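Heken tray assembly: data card and README

This folder belongs to the robotics club of the Deák school. It contains the recordings, the notes and the small scripts that we made during our project year with two robot arms. The project is called Heken in our papers, so you will find this name in the file names also.

Please read the whole page before you use the data. It is not long, and several mistakes from the first months can be avoided if you know about them.

What the project is

The task is a small assembly. White blocks with printed marker tags must be picked up from the table and put standing into a tray. The tray has a tag too, so the program can calculate where it is and does not need to trust that somebody placed it correctly. After the assembly, the blocks are taken out and the next attempt begins.

We chose this task because our club entered the Bostumell student competition, in the category for school teams. The rules ask for an assembly task with repeatable measurement, and they leave the choice of the parts to the team. We wanted parts which we could make again ourselves if one was broken or lost. In June we showed the task at the competition, and after it we cleaned the folder for publishing.

Who made it

The work was done by the students of the Thursday group. Krisztina Kun wrote the pose estimation and most of the logging. Béla Szabó is the teacher who leads the club, and he reviewed every change in the motion code before it was allowed to run on the arms. The rest of us recorded, labeled and repaired things. If something in the labels is wrong, it is our fault and not Krisztina's.

Contents of the folder

recordings — one subfolder for each attempt, with the joint positions, the gripper opening and the camera images
labels — text files with the result of each attempt
calibration — the camera calibration files, 3 sets, see the section about calibration
parts — drawings of the blocks and of the tray
rasen — the scripts for reading the recordings
notes — our club diary, partly in Hungarian

The name Rasen is only the name of our reading tool. It does not mean anything. It was a folder name in the first week and it stayed.

How one attempt is organized

Every attempt has the same phases, and the phase number is written in each line of the log:

search — the program looks for the tags and calculates the positions
approach — the arm moves above the chosen block
grasp — the fingers close
transfer — the block is carried to the tray
insert — the block goes down to its place
release — the fingers open and the arm goes up

If the program cannot find the tag of the tray, the attempt stays in the search phase for 10 seconds and then it stops. We kept these attempts in the folder. They are useful if you want to study the detection, but if you are only interested in the motion, please filter them out with the option skip_search_fail in Rasen.

The labels

A person gave each attempt one of these labels: ok, tilted, dropped, stopped. The label "ok" means that the block was standing in its place after the release and did not lean when the arm went up. The label "tilted" means that the block was in the place but not fully down. This was the hardest decision for us. In the beginning 2 students labeled the same attempts separately and they often disagreed about tilted blocks. After that we agreed on a rule: if you can push the block lower with one finger, it was tilted.

The old labels were not all corrected to the new rule. The files where we are not sure have the word "old" in the column "rule". I would not use them for training, only for looking.

Calibration

There are three sets of calibration files, since the camera on the gripper was taken off and mounted again between the recording periods. Each recording says in its header which set belongs to it. Do not mix them. If you use the wrong set, the positions of the tags will look almost right, and this is more dangerous than a big error — the arm goes down with confidence a few millimeters beside the correct place.

We lost a whole afternoon with this problem. The diary has an entry about it, written by Béla Szabó, and it is longer than all his other entries together.
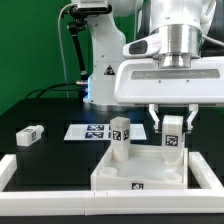 Light was the other thing which influenced the detection very much. In the morning the sun came through the window and made reflections on the tags, and the search phase became slower. From the second recording period we closed the blinds and used only the lamps of the room. The header has a field "blinds" with the value open or closed. For the earliest attempts this field is empty, and I am sorry to say that we do not know the value.

Known problems

The clock of the camera computer was not synchronized with the clock of the arm controller in the first period. Rasen corrects the difference with the moment of the finger closing, but this works only if the grasp phase exists in the attempt.

In 8 recordings the gripper opening is missing. We noticed it late. The images are complete, so we did not delete them.

The drawings in the folder parts are from the last version. The first blocks had sharper edges at the bottom and they went into the tray with more difficulty. When you compare the success of the first period with the later ones, please remember that the parts were changed together with the program. We cannot separate these two effects.

The words in the comments of the code are sometimes Hungarian. If you see "kész" it means finished, and "rossz" means bad.

How to start

Copy the folder to your computer and open the file settings in the folder rasen. Write there the path of the recordings. Then run the script list_attempts, which prints the name, the label and the calibration set of every attempt. If this works, you can run show_attempt with the name of one attempt, and it will play the images together with the curves of the joints.

The scripts only read. They do not send anything to a robot. We did not publish the motion code, because it contains limits which are correct only for our table, and Béla Szabó asked us to keep it inside the club. Teams who want to repeat the task should write their own and test it slowly first, with one person next to the stop button the whole time.

Use of the data

You may use everything in this folder for learning, teaching and for your own competition work. Please mention the Heken project of the Deák robotics club. If you find a wrong label, write to us with the name of the attempt and what you think the label should be. We look at the club mailbox during the school year, and in the summer the answer can be slow.

Changes

Version 3 — the empty header fields are now written as "unknown" in the output of list_attempts, and the drawing of the tray was replaced
Version 2 — column "rule" was added to the labels
Version 1 — first version, for the competition only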